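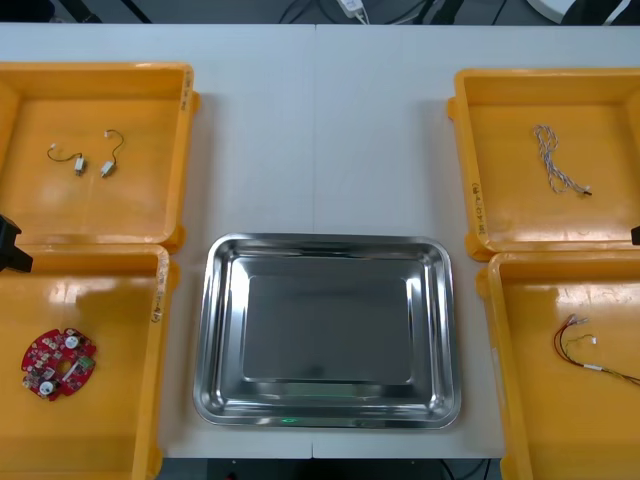 Bin layout for the finger comparison. Parts in the yellow bins, steel tray in the middle.

Thread: Stock fingers vs. Tondance pads for boards and harnesses

dkreel
Posted 11th March
We have a two-arm cell sorting parts from bins and I need to settle on fingertips before we order for the second cell. Parts are small motors with leads, a round red board, a twisted cable and a wire harness. I ran 100 picks per part with the stock flat fingers, then again with the Tondance soft pads. Motors and cable came out even. Harness was better with the pads. The board is the problem with both. Anybody running something else?

pallet_jack
How deep are the bins? I had Tondance pads on a Bitham gripper and they were too fat to get down next to a wall. Went back to stock in a week.

dkreel
The one with the motors is shallow. Pads clear the wall if I come in from the middle of the bin. Wrist camera view with the flat black fingers and a red board:
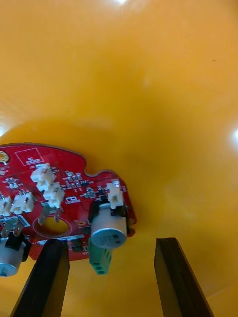
Filed under: Grippers and End Effectors

mossback7
One finger is up against the board and the other one is out in open space. I would look at the approach before buying anything. Pads will not fix a bad centerline. What are you using for the offset between camera and fingertips?

dkreel
Whatever Daneshvar shipped in the controller file. I have not redone it.

mossback7
Redo it. Mine was 2 mm out from the factory on one arm and fine on the other.

pallet_jack
Disagree that it is all calibration. That board has capacitors and a terminal block sticking off it, so a flat finger has very little clean edge to work with. I would go narrower. Bomura sells a thin steel tip and I would take that over soft pads for any board with tall parts on it.

Ieva Kalniņš
I would not put steel tips on a populated board. We tried it on scrap boards and scraped solder mask on 7 of them before I stopped the run. Printed tips with a thin rubber face worked better for us. They wear out, and we swap them every 300 cycles.

pallet_jack
What grip force? Steel is fine if you turn it down.

Ieva Kalniņš
Lowest setting the controller would take. The damage was from sliding on approach, before it closed.

dkreel
Okay, so calibration first, then printed tips. Next question is the wrist camera. Auto exposure has a rough time with all the stainless. Between the chrome rail and the scratched-up top I get bright patches and then a nearly black pocket right under the rail.

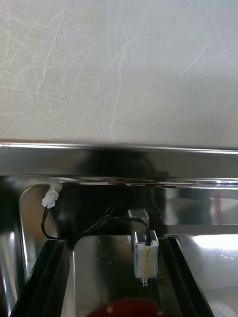

Thin black wires go missing in that kind of shadow, and wires are most of what I care about. I locked exposure for the harness runs and it helped some, but the shiny spots got worse. I can put a polarizer on it or add a second light. Not both, there is no room at the wrist.

mossback7
Light. A polarizer costs you brightness and you are already short in the dark areas.

Ieva Kalniņš
I would try the polarizer. More light on polished steel gave us more glare. Depends on the angle.

dkreel
I have a polarizer in a drawer so that goes on first. Will redo the offsets on both arms and post new board numbers in April.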